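Stendano Multitrack Recorder — Set-Up Guide
Section 4: Recording a Choir or Worship Group 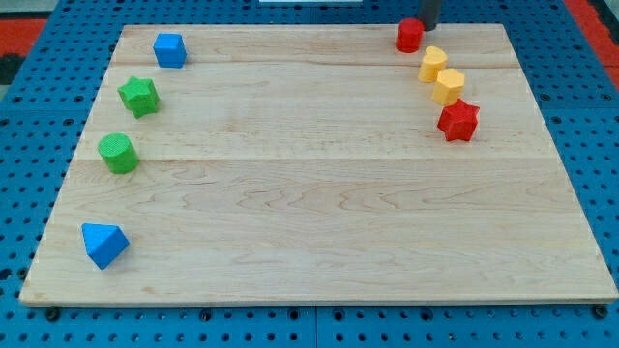 Before you begin, finish Section 3 and check that the recorder has the current software installed. The steps in this section apply to live recording with two or more microphones. If you are adding one voice to a finished backing track, go to Section 6.

You will need:
The recorder and its power supply
2 matched condenser microphones for the choir
One microphone for each soloist
A memory card formatted in the recorder
Closed-back headphones

4.1 Placing the microphones

1. Stand the choir in its usual rows. Leave a clear space in front for the stands.
2. Set the two choir microphones in front of the first row and raise them until they are above the heads of the back row. Angle them down toward the middle of the group.
3. Keep the microphones well away from the organ pipes, the drum kit and any loudspeaker.
4. Run the cables along the wall where you can. Tape down any cable that crosses a walkway.
5. Connect the left microphone to Input 1 and the right microphone to Input 2. Soloists use Input 3 and up.

Note: In a church with a long echo, move the stands closer to the singers before you change any settings. The Room control on the recorder adds echo. It cannot take it away.

Caution: Turn the headphone level all the way down before you switch phantom power on or off. The thump can be loud enough to hurt your ears.

4.2 Creating the project

1. Press PROJECT, then NEW.
2. Enter a name. The name can use letters, numbers and spaces. Names longer than the display are stored in full but shown shortened.
3. Choose the Choir template. Inputs 1 and 2 are linked as a stereo pair.
4. If the album will include spoken readings between songs, turn on Speech Track. Readings are then saved separately and can be moved later without touching the music.
5. Press SAVE.

If you plan to finish the album in Nininar on a computer, set the file type to WAV at this point. It can't be changed once the first take has been recorded.

4.3 Setting levels

1. Press PHANTOM for Inputs 1 and 2. Wait for the lights to stay on.
2. Ask the choir to sing the loudest passage in the program. A last verse with descant is usually a good test.
3. Turn each gain knob until the meter peaks at 65 on the scale. The red light should stay off.
4. Ask for the quietest passage and listen on headphones for hum, heating noise or page turns.
5. Set the soloists last, one at a time, with the choir silent.

Singers are almost always louder in the real take than in the test — leave the gain alone if the meter goes a little over your mark.

4.4 Recording a take

1. Press ARM on each track you want to record. The track button blinks.
2. Press REC. The recorder waits two seconds before it starts.
3. Record 30 seconds of the quiet room before the first song. You will use it to fill gaps between tracks.
4. Press MARK at the start of each hymn or song.
5. Press STOP when the last note has died away completely.

Caution: Do not remove the card or unplug the power supply while the card light is on. The take may be lost.

A single project can hold up to 2,972 marks. When the limit is reached, MARK has no effect, but recording continues.

4.5 Making a backup

1. Connect a USB drive to the rear port.
2. Press PROJECT, then COPY, and select the drive.
3. Wait for the message COPY DONE.
4. Play back one song from the drive before you erase anything on the card.

For mixing and fades, continue to Section 5.

Guide revised 15/01/2018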